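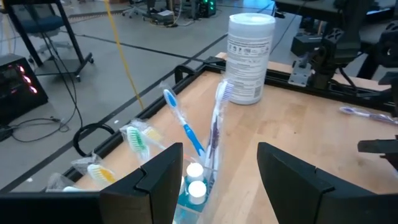

If you're teaching a two-arm setup to tidy a bathroom counter, the best tip we have is to practice recovering from mistakes, on purpose! On the Grelura project we used to record only clean runs, and the learned policy fell apart the first time a brush landed crooked. Now part of every session starts from a mess. Toothbrushes still in their clear wrappers are great for this - the crinkles catch the light, and one lying flat gives the fingers a very different job from one standing nearly upright.

What we tried
We trained one policy on clean runs only and one on a mix with recovery runs, 1,000 runs in each set. Over matched trials, the clean set finished 74 percent of the time and the mixed set 87 percent. We were thrilled!

Tips for your own table
1. Use a see-through container. You can check from any side whether a handle is really in.
2. Spread the next few brushes out flat with gaps between them, and tilt each one a little differently. Four in a row across the front is plenty.

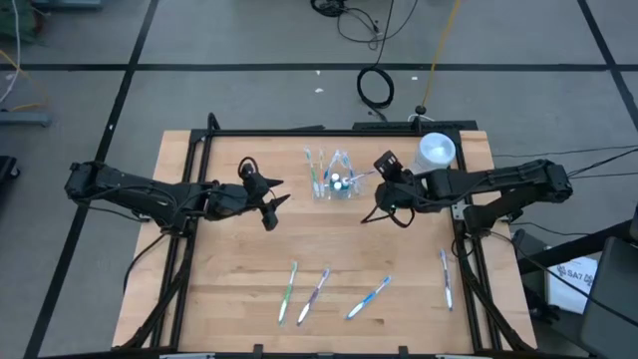
3. Begin recovery runs with the brush already badly placed, so the bad grasp that got it there never goes into the training data.
4. Keep your start positions on a card (ours is taped up next to the Teltosance manual) and shuffle it before each batch.
5. Save the failed trials too. We found our best new starting messes in there.

Last updated 10/09/2022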